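The Cup Counters
Inside the slow, sticky, slightly boring business of showing a machine how to tidy up

The stack falls over. Again. Red light on the tablet, thumb on the button, reset, go.

It's a little after 9 in the morning and the people collecting for Prukura are already behind. The target is 54 clean examples before lunch. A clean example means the cups start scattered, the cups end up where the task sheet says they end up, and no elbow or phone cord got in the way. Sounds easy. It's cups.

Then you try it. A gripper is not a hand. Two fingers, open and close, plus whatever your wrist can do. Squeeze a paper cup too hard and it buckles. Squeeze too soft and it spins away like a coin. Beginners go straight for the rim because that's what a person would do with thumb and finger. The old hands (old meaning 2 months in) come in low and sideways, and slow down for the last inch.

Prukura makes the software end of this, a model called Bako that is supposed to handle small household jobs. Set a table, clear a table, that sort of thing. It learns from people doing the job with gripper tools held in their own hands, so the recordings come back from the same height and angle the machine will have later. Cheaper than shipping a robot to every apartment. Faster too. And you get real homes, with real clutter, which a lab can fake for maybe a week before every table starts to look alike.

The lab, for the record, is in Grosden, over a tire shop. I saw it on the way. Gray table, gray wall, one lamp. The early version of Bako was trained almost entirely in that room and did great in that room. Then they tried it on a striped placemat and it grabbed the stripe.

So now the rule is homes, and the rule inside the rule is don't clean up first. Collectors hate this one. People want to wipe the counter, hide the mail, put out the good cloth. The task sheet says leave it, in capitals, and underlined by somebody with a pen.

The other rule is mix the start. Cups upright, cups on their side, cups upside down, cups touching. Left to themselves people will place things neatly in a row every single time, and a model that has only seen neat rows is no use to anyone with kids. One collector rolls the cups out like dice. Another shuts her eyes. Both methods are fine with Prukura.

Pay is by accepted example, which makes the review desk unpopular. Reviewers at Praria, the outside firm that does the checking, throw out anything with a long pause, a second try that wasn't marked as a second try, or a camera view blocked by a sleeve. Failures are kept, but in there own folder. A dropped cup that gets picked back up is worth having. A dropped cup followed by swearing and a hard stop, less so.

By December the accepted pile stood at 3,623. Is that a lot? Depends who you ask. The collectors say it's a mountain. The model people say it's a start and could we please have more patterned tablecloths.
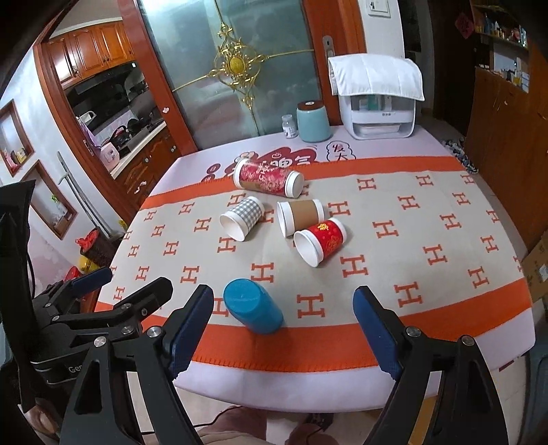
Why not just make the examples in a simulator?
They do, for some of it. Simulated cups are good for practicing the reach and the turn, but the squeeze is where it goes wrong. Thin paper bends in ways that are hard to fake, and a gripper that learned on stiff cups tends to crush soft ones.

Back to the morning. The hardest move on the sheet is the flip, where a cup starts mouth down and has to finish mouth up. Most people need both grippers for it, one to lift and one to catch the side. It took me 6 tries to get one that passed, and my wrists knew about it by lunch. Nested cups are next, pulling one out of another without dragging both accross the table. Prukura wants those by the end of the month.

Batteries go on the charger at noon. Somebody orders noodles. The afternoon sheet is bowls.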